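Diary, July, 6.40 a.m.

Started the second screen coat on the Prastard paper. Stencil held on all but one corner, where the emulsion had lifted by a few millimetres. Taped it from the back and carried on. The orange is still too thin. Added transparent base yesterday to open it up and overdid it, so today's batch has pigment back in and less base. It drags slightly on the flood stroke but the edges are cleaner.

Mesh is 87. I had been using a finer one for the line layer and it clogged after a few pulls, with the retarder making little difference. Amos Tran uses the coarser mesh for everything and thickens his lines to suit. I have redrawn the hatching on that basis — fewer strokes, wider gaps — and exposed it again last night.

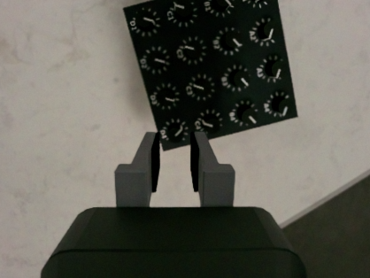 ## Registration

Still drifting. The first layer and the second agree at the left edge and part company towards the right, which points to the paper and not the hinge clamps. Prastard is sold as pre-shrunk but I do not think mine was stored flat. Will hang the next stack overnight in the print room before the first colour goes on, and keep the door shut.

Changed the tabs from card to acetate. Three layers of masking tape under each to bring them up to sheet height. Snap-off distance reduced a little at the back.

Humidity was 94 per cent when I opened up, after the rain. Left the windows closed and ran the dryer until lunch.
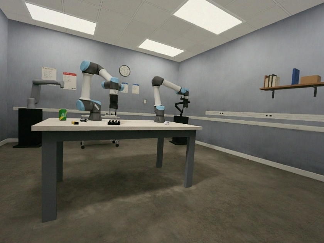

The grey went on after that. Mixed from the blue and the burnt orange with no black, as Manon Leclerc suggested, and it sits better against the second layer than the tube grey did. Wrote the proportions on the lid this time. Test strip on newsprint, then two proofs on the good paper. The second proof has a pinhole in the lower sky; filled it with blockout and a small brush.

Beathag Dalgleish rang about the Gillau show. She wants framed work only and the labels typed. Edition size to be settled before delivery, so I need to decide how many of the imperfect sheets I am prepared to sign. Proofs to be marked separately. She did not mention the commission and I did not ask.

To order: emulsion, degreaser, one new squeegee blade (the Bukdale one has a nick near the middle and leaves a line). Return Everett's scoop coater.

Screens washed out by 5.15. Fine line layer tomorrow if the paper has settled.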